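The Open Day at Prilach, or How I Spent My Day Off Looking Into Other People's Appliances

My sister-in-law collects castles. I collect open days. Give me a cement plant with a folding sign out front and a tray of cookies and I will drive two hours in sleet for it, which is close to what I did on Tuesday, November 12, 2024, when the Gisler building in Prilach let the public in.

Gisler, for anyone who has not had the pleasure, does layouts and fittings for very small kitchens. Their customers are people who rent one room and would like to eat in it. The company started in Plilitz, moved to Prilach when the rent in Plilitz got silly, and now occupies a former seed warehouse behind the bus depot. The bus stops right outside. I learned this after parking in a field.

Getting in

The sign said doors at ten. The doors had other plans. When they did open we were each given a sticker, a map, and a pencil too short to write with. I was number 30, which came with no privileges that I could discover.

Our guide was Merja Harju. She had a good loud voice and a strong dislike of stragglers, and she set off up the stairs while half of us were still working out the coat hooks. There is an elevator. It was being used for the cookies.

The first stop was the sample wall downstairs, and I will be brief about it because she was. Hinges. Drawer runners. A board of knobs in every size from pea to plum, which you were encouraged to turn. I turned most of them. A man behind me sighed in a way I felt was directed at my knob usage.

Then up to the mezzanine, where things improved a good deal. There is a black railing that bends around the upper level and lets you look down on the white surfaces below, and by the railing there is a pale blue table where the small appliances get their turn. The one out when I got there was a squat white thing like a little oven or a cabinet, with its door open as far as it would go and a bit of something yellow inside. I never did catch its proper name, and the label on my map said "box, small," so box it is.

The box is the whole Gisler argument in one object. It has a big flat top, so you can put things on it, and you will. It has a door that swings out to the left. And it has an inside that is dark in the way the inside of every compact appliance is dark, so that whatever you put in there on Sunday becomes a rumor by Wednesday. Merja Harju asked us how we usually got things out of the back of ours at home. The answers were not dignified. One woman uses a wooden spoon. I said I usually wait until I move.

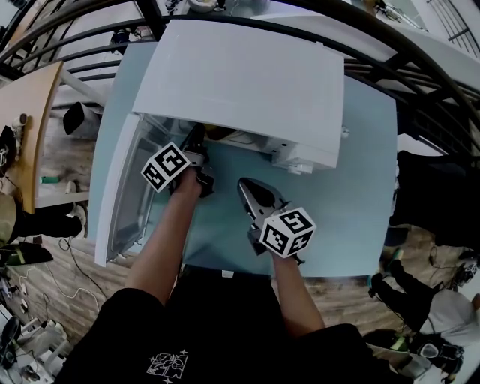
Lunch, such as it was

The map promised "refreshments inspired by the small kitchen." I took this as a warning and was right. Lunch was a cup of lentil soup and a roll, served from a counter just wide enough for the soup. The rolls had to be handed over the soup. Some did not make the whole trip.

The soup was good, I should say. It had caraway in it and a suggestion of lemon. The seating was a row of fold-down perches along the wall, part of a line called Jimard, and they are comfortable for as long as you hold your feet off the floor. I shared mine with a retired surveyor who had been to the open day at the Plilitz waterworks and wanted me to know it was better. He had photographs of a valve.

Orvokki Miettinen gave a talk after lunch in the old seed loft, which still smells of seeds, or of whatever seeds leave behind. She has been with Gisler since the Plilitz days and her subject was cleaning. I expected to doze. Instead I took notes on the back of my map with that ridiculous pencil.

Her position is that most people clean the part of an appliance that faces them. The top gets wiped, the front gets wiped, and the handle gets a special wipe if company is coming. Then the door is shut on everything else for a year. She had a slide of her own kitchen to prove she was no better, and I liked her very much for that slide.

What she wanted us to do was change our angle. Get down low, open the door all the way, and look up. She does this with a flashlight and a cushion. She said that around 70 percent of the complaints she hears about smells come down to a spot the owner had never once seen, and she said it with the calm of someone who has smelled them all. I cannot vouch for the figure. I can tell you I went quiet and thought about my own microwave.

After that we were allowed back to the mezzanine in groups, to apply the lesson to the box. I got my 2 minutes with it and used them fully. From low down it is a different appliance. The door hangs over you like a porch roof, and the inner face of it, which from above had been just a grayish window, is a panel of tiny round holes, rows and rows of them, with a thick white frame around it. Every one of those holes is a place for soup to live. I said so out loud and the surveyor moved away from me.

The frame at least has rounded inner corners. Orvokki Miettinen is passionate about rounded corners. A square corner, she says, is a crumb drawer you did not ask for, and you end up at it with a toothpick. With a rounded one a cloth goes round and comes out again, and that is the end of it.

Then there is the matter of small loose things. The yellow piece that lives in the box is thin and curved, something like a little cup or a lid, and it is the kind of part I lose within a week of owning it. I asked what you are supposed to do with pieces like that. The official advice is to take them out first, before any wiping, and put them where you cannot miss them. She uses a soup plate. I have since tried a soup plate at home, and I can report that I now know where my loose parts are and have nothing to eat soup from.

A pale yellow in a white interior is a sensible choice, by the way. My own appliance came with a clear one. I have bought that clear one three times. 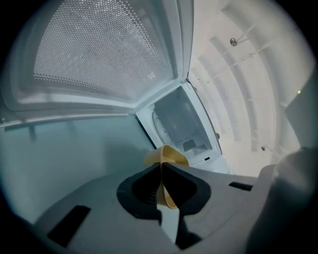 Do you have to take the door off to clean the mesh on the inside?

Leave it on. Orvokki Miettinen's method is to open the door as far as it goes, lay a damp cloth against the holes for a few minutes, and then work over them with a soft brush. She was firm that you should not spray anything at the panel. Dry it with a second cloth and leave the door open until you have finished your coffee.

That was the best question of the afternoon and I am sorry to say it was not mine. Mine was whether the cookies were still in the elevator. They were, and it was now possible to visit them.

The shop

Every open day ends in a shop, and Gisler's is a table by the exit with a cash box on it. You could buy a brush, a set of knobs, a tea towel with a floor plan printed on it, or a Jimard perch at a reduced price. I bought the brush and the towel. The floor plan on the towel is of a one-room apartment in Plilitz and it is bigger than my kitchen, so drying dishes has become a slightly wistful business.

The surveyor bought two perches. I hope he has a long wall.

Would I go again

I would, and I would take the bus. Allow a whole morning for the mezzanine if you can and skip the sample wall unless you have strong feelings about drawer runners. Wear something you can crouch in. I did not, and getting back up from under that door took longer than I would have liked with people waiting.

They do the open day every November. Merja Harju told us at the door that next year there will be refrigerators, and gave me a look when I asked whether we would be expected to lie down for those as well. She took my pencil back too. Apparently they reuse them.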